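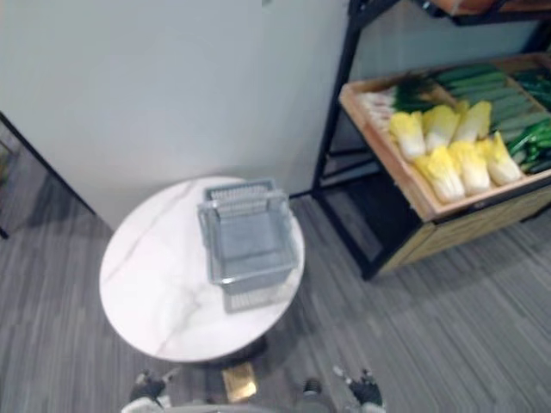 Home News Interviews Workshop Letters Subscribe

"The cabbage is the easy one"

February
By the Pickering desk
14 comments

Santeri Lahtinen does not like the word "soon". He has heard it too many times, he says, mostly from people who do not have to pick anything up. For 4 years he has worked at Brosine, a small company which teaches robots to do the jobs of a grocery shop: put things on the shelf, take things from the shelf, collect an order in a basket and bring it to the counter. I visited him at the office in the afternoon and we talked until it was dark outside.

I began with the question which my readers send me most often. Can a machine do these chores yet?

"It can do some of them, some of the time," Lahtinen said. "You want a yes or a no, I understand this. But if I say yes, you will go home and tell your mother that a robot can do her shopping, and then she will be angry with me."

He prefers to speak about one task at a time. The task of this winter is to fill a basket with vegetables. A customer writes a short list, for example one napa cabbage, two cucumbers and a bunch of green onions, and the robot must take these from the crate and put them in a wire basket which stands on a table beside the shelf. A child of six years can do it with small mistakes. For the robot each line of the list is a different problem.

"The cabbage is the easy one," he said. "It is big, it has a shape which the fingers can go around, and it does not roll very far. We started with the cabbage for the same reason you start to learn piano with one hand."

And the cucumber?

"The cucumbers lie together, very close. The robot sees a green area. Where does one finish and the next one begin? You put a finger between two of them and you have moved all the others. Now your plan is old. You must look again and make a new plan, and the customer is waiting."

Green onions are worse, in his opinion. They bend. If the gripper takes them by the white part, the leaves hang down and catch on the side of the basket. If it takes them by the leaves, it can tear them. His team tried both ways for most of the autumn. Now they take the bunch close to the middle and lower it slowly, and he admits that "slowly" here is a serious word. One bunch can need 60 seconds.

I asked if a shop would accept this. He laughed a little and said that a shop would not accept it in the daytime. At night, when the doors are closed, the speed matters less, and for this reason most of the people who call him want to talk about the night. They want somebody to prepare the orders for the morning. A slow worker who makes few mistakes is better for them than a fast one who crushes the peppers.

How few mistakes, then? Brosine has kept a record of 2,610 attempts with the vegetable basket. Lahtinen did not want to give me one percentage for all of them, and I pressed him on this point twice. His explanation was that the number would mix very different days. In the first weeks the robot often failed with everything. After that it became good with cabbage and stayed bad with onions. "If I make an average from this, I have a number which describes no vegetable," he said. I think it is a fair answer, but I also notice that it is a comfortable one, and I told him so. He agreed that it was comfortable.

The basket itself has given them more work than they expected. It is made from thin wire, with a grid on the sides, and a camera does not always understand where such an object is. Light goes through it. The table has a glossy top of white marble, and there the metal is not easy to see against the bright surface. A colleague suggested a solid plastic box in a strong color. Lahtinen refused.

"People have wire baskets and people have shiny tables. If my robot needs a red box and a black table, I have made a robot for my own office."

The handle is another matter. It folds down on the rim, and a person lifts it without thinking. The robot has to find it, get a finger under it and bring it up without pushing the whole basket over the edge. In the past the team simply left this step to a human. Since the beginning of the year they try to include it, with results which he calls "mixed, on a good day".

We spoke also about the home. Lahtinen believes that the home will come after the shop, and much later than the advertisements say. In a shop the crates stand where they stood yesterday. The floor is flat. There is a person responsible for the order of things. In a kitchen, he said, the cabbage is sometimes under the newspaper.

He mentioned two other companies with respect. Puvico is working on folding laundry, which he considers harder than everything he does himself. Dernia makes fingers with a softer skin, and he has asked to test a pair on the peppers. He has not received an answer, and he wanted me to write this down, so I did.

Near the end I asked him what he would buy with his own money today, if he was the owner of a small grocery.

"A good cart and a second pair of hands, human ones," he said. "And I would call me again in 3 years."

Then he thought about it and asked if he could change the answer. He would keep the cart and the hands. But he would also let a robot fill the cabbage shelf in the night, only the cabbage, and he would come in the morning before the customers to look at the floor.

Does he have a robot at home? No. He has a dishwasher, and he told me that he and his wife do not agree on how to load it.

Share 60 | Comments 14 | Print
Previous interview | Next interview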